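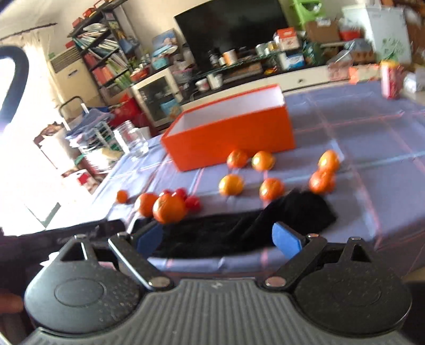

Corina Lehner wrote in to ask whether fruit needs a tablecloth at all, given that it mostly rolls off onto the floor either way. I have put the question to the kitchen and am still waiting.

Table, July 15, 2025

I came home from the market with more oranges than I had meant to buy. They vary in size, as oranges will when you let the stallholder choose. The orange box is open and white on the inside, and in principle they could all go back where it's dark and cool. In practice they like the plaid.

The cherry tomatoes are the three little red ones, keeping company with the larger fruit and hoping to be taken for something sweeter. They are down for Wednesday's salad.

The black cloth has yet to be folded by anyone in this house. Mélanie maintains that crumpled is a style.

Marmalade remains under discussion. Last January's batch set so firmly that we lost a spoon, and there are 5 jars left if anybody is short of a doorstop.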